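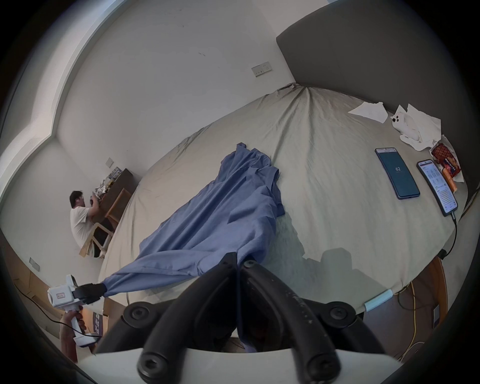
May, evening

Slept badly again, up at five. Walked down to Pistcombe before the rain and did the long way back past the allotments. 3,421 steps by the time I got in, knee fine on the hill and sore on the stairs.

Laundry most of the morning. The electric bill came, 267 this time, so I'm line drying until fall. Bought bread and a jar of olives at Değirmenci and got change for the bus.

Read 37 pages after supper. Need to call the dentist tomorrow and return the library books.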